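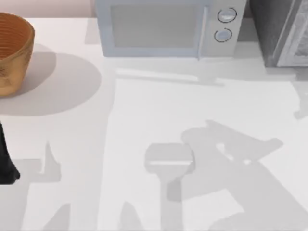
Simulation Teeküche, Blick auf die Arbeitsplatte mit Korb und Mikrowelle. Ein Arm am linken Rand angeschnitten, Schatten eingeschaltet.

Werkstattbuch, Juli, nachmittags

Ich fange heute mit der Küche an, obwohl eigentlich die Spätschicht oben auf der Liste stand, aber das Gespräch mit Noreen Dolan geht mir noch im Kopf herum und ich möchte es aufschreiben, solange ich es frisch habe. Kurz für alle, die erst seit diesem Monat mitlesen: Es geht um die Ausgabeküche bei Birhane, Standort Runville, wo die beiden Arme später das Vorbereiten der Schichtmahlzeiten übernehmen sollen. Gerechnet wird alles vorab in Sirnoto, damit wir vor Ort nicht wieder wochenlang im Weg stehen.

Zum Stand der Szene. Der Korb steht jetzt hinten links, die Mikrowelle an der Rückwand. Die Schatten der Arme habe ich auf der Platte gelassen, auch wenn das Rechnen dadurch länger dauert. Ohne sie sah alles so sauber und freundlich aus, dass man beim Zuschauen gar kein Gefühl dafür bekam, wie viel Raum die Arme über der Fläche beanspruchen. Im Bild liegt fast die ganze vordere Hälfte im Grau, und genau dort stellen die Leute in Runville heute ihre Tabletts ab. Das ist mir erst beim Betrachten so richtig klar geworden, und ich habe es Noreen gleich gezeigt.

Noreen leitet die Küche und kennt jeden Handgriff. Sie hat sich das lange angesehen und dann gefragt, wo sie denn stehen soll. Eine gute Frage! Wir hatten Greifwege, Taktzeit und Sicherheitsabstand, aber für den Menschen an der Platte hatten wir nur eine gesperrte Zone eingetragen. Bisher ist es so, dass zwei Kolleginnen nebeneinander arbeiten und sich unterhalten, die eine füllt, die andere wärmt auf und reicht weiter. Wenn die Arme das Aufwärmen übernehmen, bleibt für die zweite Kollegin der Platz an der Ausgabe, also draußen bei den Leuten. Manche freuen sich darauf, andere gar nicht. Eine hat mir beim Kaffee gesagt, sie sei damals in die Küche gegangen, um nicht mehr an der Theke stehen zu müssen. Das gehört auch in dieses Buch, finde ich, und zwar nicht unter »Sonstiges«.

Zahlen, damit sie nicht wieder auf einem Zettel verschwinden: Für den Griff zum Korb sind 1.000 Durchläufe angesetzt, in Blöcken zu je 98. Der letzte Block wird also kürzer, bitte nicht wundern und nicht »reparieren«. Zwischen zwei Blöcken 15 Minuten Pause für das Sichern der Protokolle. Ausgewertet ist noch nichts, ich will erst den geriffelten oberen Teil des Korbs im Kollisionsmodell haben. Zurzeit ist er dort einfach ein glatter Napf, und das rächt sich bestimmt am Rand.

Mit der Mikrowelle bin ich noch unsicher. Der senkrechte Türgriff gefällt mir gut, da kommt man seitlich vernünftig heran, die beiden Drehknöpfe übereinander machen mir mehr Sorgen. Noreen meinte, sie würde die Knöpfe ohnehin lieber selbst bedienen, sie höre nämlich am Gerät, ob etwas fertig ist. Mein erster Gedanke war, dass man das doch einstellen kann. Mein zweiter war, dass sie diese Arbeit sehr viel länger macht als ich meine. Wir lassen die Knöpfe in der ersten Stufe also beim Menschen und geben den Armen nur Tür und Tablett. Ornex muss dafür die Freigabe am Bedienpult ändern, die Anfrage ist geschrieben, aber noch nicht verschickt.

Vereinbart ist außerdem, dass das Küchenteam die Simulation einmal in Ruhe ansieht, 30 Minuten, ohne Folien von uns. Ich möchte, dass sie selbst sagen, welche Ecke der Platte sie behalten wollen – und dann zeichnen wir die Greifwege darum herum.

Offen:
Korbmodell mit Riffelung und ausgestelltem Rand
Standplatz an der Platte einzeichnen, mit Noreen abstimmen
Anfrage an Ornex abschicken
Abstand zwischen Mikrowelle und dunklem Gerät rechts nachmessen, die Lücke kommt mir schmal vor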